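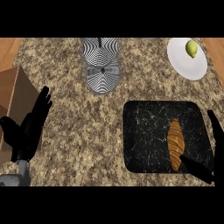
4. Dezember 2021 - Nachhall im Probenraum, zweite Messreihe. Ziel war ein Vergleich der Impulsantworten mit und ohne Vorhang, Quelle am Platz des ersten Pults, Mikrofon in der dritten Reihe. Anregung mit Sinus-Sweep, Dauer 15 s, je Position 14 Durchläufe, danach gemittelt. Faltung und Auswertung in Pluremik. Für die harten Flächen im Rechenmodell weiterhin Materialklasse "Stein, glatt" - eine Granitplatte wie die hier, beige und braun gesprenkelt mit dunkelgrauen Flecken, schluckt im relevanten Bereich so wenig, dass ich den Absorptionsgrad konstant halte. Holzboden getrennt angesetzt.

Ergebnis ohne Vorhang: unterhalb von 200 Hz deutliche Überhöhung, Abklingkurve mit Knick. Die Kontrabässe klagen also zu Recht. Mit Vorhang ändert sich unten fast nichts, oben wird es stumpf. Im Streichquartett geht dabei die zweite Violine verloren, das hat Ibsa Gebru schon bei der Probe des Undutora-Zyklus angemerkt, damals ohne Messung.

Einzelner Ausreißer bei 865 Hz, schmal, in allen Durchläufen gleich. Verdacht zuerst auf das Notenpult, also Pult entfernt, Peak bleibt. Dann Flügeldeckel geschlossen und Dämpfer geprüft: Peak weg. Offenbar schwingt eine Saite mit, deren Dämpfer nicht sauber aufliegt. An Bilyk gemeldet, Termin zum Regulieren offen.

Hörvergleich am Nachmittag, langsamer Satz aus dem Undutora-Zyklus, Aufnahme Rumside, über die gemessenen Antworten gefaltet. Variante A (ohne Vorhang) trägt die langen Haltetöne, verschmiert aber die Pizzicati im Cello. Variante B (Vorhang ganz zu) klingt nach Studio, Pausen wirken leer. Variante C, Vorhang halb, nur simuliert, mir am liebsten - Messung dazu fehlt.

Notiert für die Kollegen: Pegel am Vorverstärker nicht mehr verstellen, Markierung mit Klebeband sitzt jetzt fest. Die Läufe vor der Umstellung sind mit den neuen nicht vergleichbar, Ordner entsprechend umbenannt.

Offen: Variante C messen. Bassfalle in der Ecke hinter den Pauken probieren. Ibsa nach der Sitzordnung fürs Konzert fragen, dann Quelle neu positionieren.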